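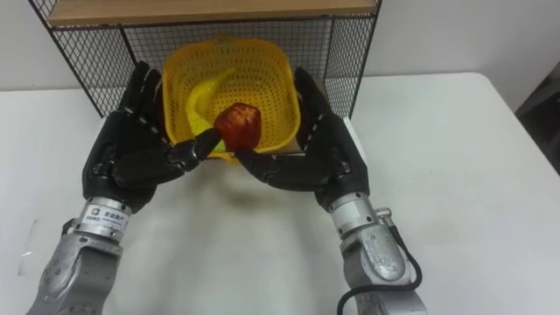
Kinnear to bring free fruit to 32 more workplaces from October

Zidport, October. Kinnear, the fruit and vegetable wholesaler, is to extend its workplace fruit scheme to 32 more sites in and near Zidport. The scheme, called Posa, supplies staff rooms and canteens with fresh fruit each working day. Employers pay for delivery and the fruit itself is free to staff.

Posa started as a trial at the Pirus business park, where 40 employers took part. Over 100 workplaces have joined since then, most of them small firms with no canteen of their own. The new sites include two bus depots, a dental laboratory, a primary school and several offices on the harbour road.

Each workplace receives a mixed order made up of apples, bananas, pears and whatever else is in season. Orders are packed overnight at the Kinnear warehouse and dropped off before 8am. Employers can change the mix up to noon on the day before delivery, and can pause orders during shutdowns without charge.

Ross Niven, who manages the scheme for Kinnear, said: "We ask every site what got eaten and what got left. Bananas go first nearly everywhere. Plums were a problem last year as they bruised on the way up the stairs at some of the older buildings, so they now travel in a shallow tray of their own. It's small stuff like that which decides whether people bother to pick up a piece of fruit in their break."

A survey of staff at the first workplaces to join drew 971 replies. The most common request was for delivery earlier in the week to cover the Monday shift, and Kinnear has added a van to its southern round as a result. The second most common request was for softer fruit in summer. Berries will be offered as a paid extra from next year, in small punnets.
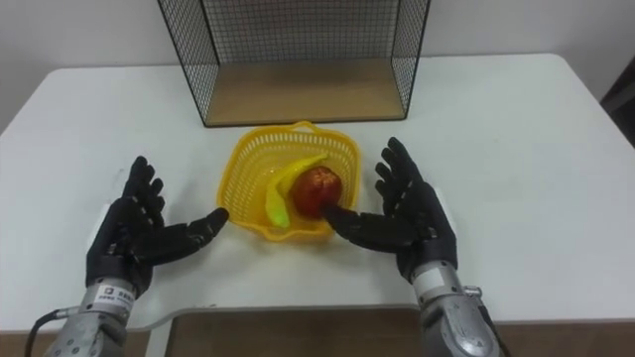

A yellow basket of fruit with a black wire mesh rack behind it.

Workplaces in the scheme are asked to put fruit out where staff pass by during the day and to keep it away from radiators and direct sun. Bananas can be put out on the day they arrive. Pears are usually sent firm and may need a day or two at room temperature. Any fruit left at the end of the week can be handed back to the driver, who takes it to the composting site at the Pirus business park.

Kinnear has also changed the way it buys for Posa. Apples and pears will come from growers within a morning's drive of Zidport for as long as the local season lasts, and from cold storage after that. The company has agreed prices with its growers for the whole winter, and says that charges to employers will be held until the spring.

"Growers wanted to know in advance what we would take, and in what sizes," said Ross Niven. "A workplace bowl doesn't need large apples. Medium and small ones suit us well, and those are the ones the shops are slower to order."

Shift workers will be covered by a second delivery at 4pm at the two bus depots. If the afternoon round goes well it will be opened to other sites that run a late shift, including the cold stores on the east side of the port. Firms that would like to be considered should say so when they apply, giving their shift times and the number of people on each shift.

Applications for the next group of workplaces are open now. There is no minimum number of staff, though sites with fewer than five people will be asked to share a delivery with a neighbour. Kinnear will reply to all applicants by the end of the month.

Notes to editors

Kinnear is a family-owned wholesaler based in Zidport. It supplies fruit, vegetables and salad to schools, shops and caterers.

Posa is open to any employer on the company's delivery rounds. A map of the rounds and a price list are available on request.

Ross Niven is available for interview between 10am and 3pm. Requests should be made through the Kinnear press desk.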